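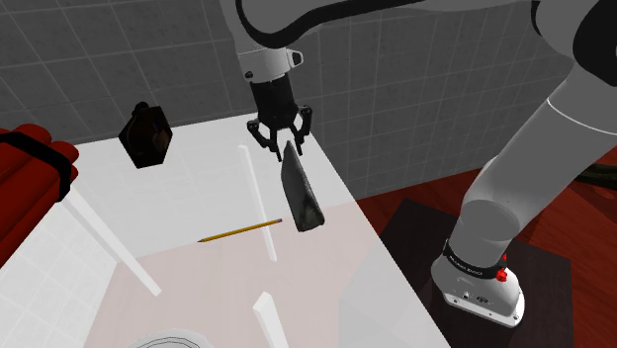 How many sim demos before my policy stops stabbing the table?

Posted by Jessie Jardine

I'm collecting demonstrations in simulation for a pick task. One arm, white table, a gray wedge as the target, and clutter to keep it from getting too comfortable: a pencil, some white strips, a dark bottle-like thing at the back, a bundle of red cylinders strapped together. Objects get shuffled at each reset. I drive the arm with a cheap game controller and save whatever I'm not ashamed of.

I now have 1,000 episodes. Training loss looks gorgeous. Then I run the thing and it goes confidently to a spot a little left of the wedge and closes on air, or on the pencil, which it seems to like better. Do I just keep recording? My thumbs would like a second opinion.

Agnes Pringle

Stop recording for a day and watch what you have. I know, nobody wants to. Pick 13 episodes at random and play them at half speed.

When I did this on a similar setup I found that I always came in from the same side, always paused over the object for a second while I worked up my nerve, and always grabbed at the thin end. The policy had learned the pause beautifully. It would hover there until the episode timed out, thinking whatever I'd been thinking.

Things to check:

Does your shuffle really move the wedge, or does it jiggle it within a hand's width? Plot the start positions from above. If you get one blob, there's your "little left of the wedge."

Are the pencil and the wedge usually in the same arrangement? If so, the model has no reason to tell them apart.

Did you throw out every episode where you missed and tried again? Put the ones that ended well back in. A policy that has only seen perfect approaches has no idea what to do after a bad one, and it will have plenty of bad ones.

I'd take 200 varied demos over another thousand of the same. Also trim the dead time at the start, where you're putting down your coffee.

Jozef De Graaf

more data. I had 1,749 and it worked fine

Kirsty Munro

Agnes has it. I'd add that you should check the lag between the saved camera view and the saved action. Our logger at Konstead was off by 2 steps for most of January, and every grasp landed short. We blamed the network, the lighting and each other, in that order. Replay a saved episode's actions open loop from the same reset. If the replay misses too, no amount of thumb work is going to fix it.

Jessie Jardine

Plotted the start positions. One blob. Also, I apparently pause for nearly a second and a half. Fixing the shuffle tonight, will try the replay check after that.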